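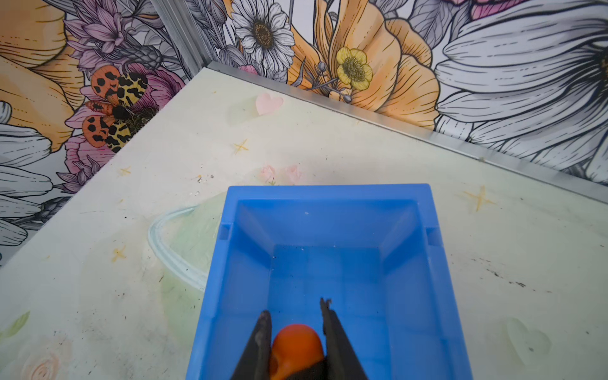
What does it mean to show a robot a task instead of programming it?

It means a person moves the robot through the job, by hand or with a remote controller, while the machine records where its joints and gripper were and what its cameras saw. A learning program then works from those recordings.

Teaching by demonstration

I've been keeping this entry since March, mostly as a place to put what I've picked up from people who do this all day long. I'm a hobbyist who wandered in (and stayed!), so the words here are plain ones. You'll also find the subject called learning from demonstration, imitation learning, or programming by demonstration. They overlap a lot and people mix them freely.

Leading by hand

The older way is to grab hold of the arm and move it. The motors go slack, or nearly so, and you walk the gripper to the thing you want, close it, lift, and carry. It's called kinesthetic teaching in the papers. I love it for a first try, because you feel right away what the arm can't reach -- the elbow stops dead and that's that. The trouble is that your own hands and sleeves get into the recording. Karine Penner taught me to hold the arm well back from the gripper, and to stay on one side the whole time so the camera at the wrist gets a clear view.

Heavy arms are tiring to lead this way. Your motions get sloppy toward the end of a session, and the robot will learn sloppy motions just as happily as good ones.

Remote control

With remote control (teleoperation, if you like the long word) the person stands or sits away from the robot. Some setups use a game controller. Others use a small copy of the arm, usually called the leader, and the real arm follows whatever the small one does. The Girnis kit I learned on is a leader-and-follower pair, and after 15 minutes or so of bumping into things I was picking up blocks and feeling very pleased with myself!

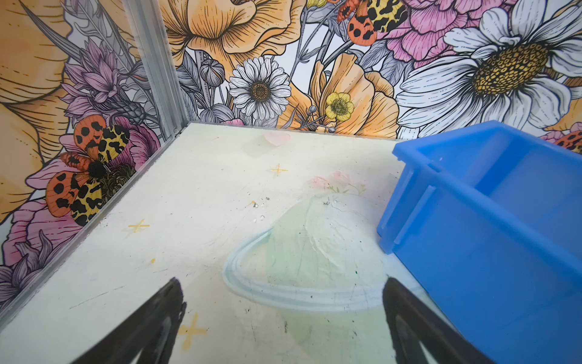 Gripper fingers over a printed tabletop, with a blue bin to the right.

The big question with remote control is what the operator gets to look at. If you watch the robot directly, you may make choices based on things its cameras never saw, and then the program is stuck trying to copy a decision it has no way of understanding. Leandro Ibarra is strict about this and makes his operators work from the camera picture alone. It's slower and it gives me a headache, but his recordings are lovely to work with. Thérèse Gagnon lets people look wherever they want and throws out the odd runs later. I go back and forth.

What gets recorded

One run through a task is called a demonstration or an episode. It normally holds the camera video, the joint positions, how far open the gripper is, and a short line of text saying what the task was. Timing matters more than beginners expect. If the video lags behind the joint readings, the program learns to close the gripper in the wrong spot, and you can spend a whole evening blaming the gripper.

How many episodes do you need? It depends on the task and on how much things move between runs. For one object going to one place, I had decent luck with 200. The Clondano group collected 3000 for a sorting job with mixed household things, and Ravinder Bélanger, who ran most of that work, told me he would have traded a good part of them for more variety in where the objects started out.

Objects and starting positions

Small round things roll. Flat things are miserable to get a finger under.
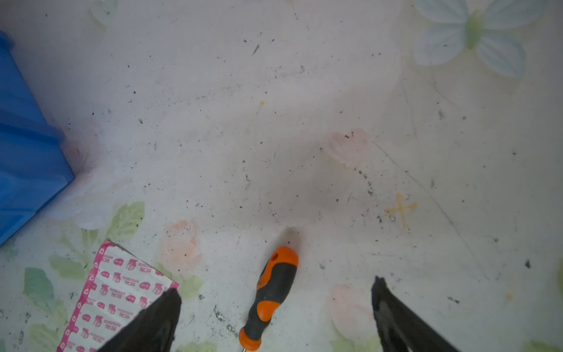 Long tools with a fat handle sit somewhere in the middle: easy to find, easy to close on, and then they swing if you've grabbed them too near one end. I like to lift those slowly and pause for a moment before heading to the drop point. The pause does end up in the data, so keep it short, or the robot may learn to hang there thinking it over.

Move your objects between runs, and turn them too. I used to put everything back in nearly the same place out of pure tidiness, and my first trained program reached beautifully for that one place and no other.

Mistakes and fixes

Some teachers delete every fumbled grasp. Others keep the ones where the operator recovered -- missed, backed off, tried again -- since a robot that has only seen perfect runs has no idea what to do after a slip. Thérèse Friesen's notes from the Skotemcombe workshop suggest marking recoveries separately so you can train with them or without them. I've done it that way ever since, and going back over old runs to add the marks is about as much fun as it sounds.

Related entries: teleoperation, leader arm, wrist camera, grasping

Last changed 10 July 2018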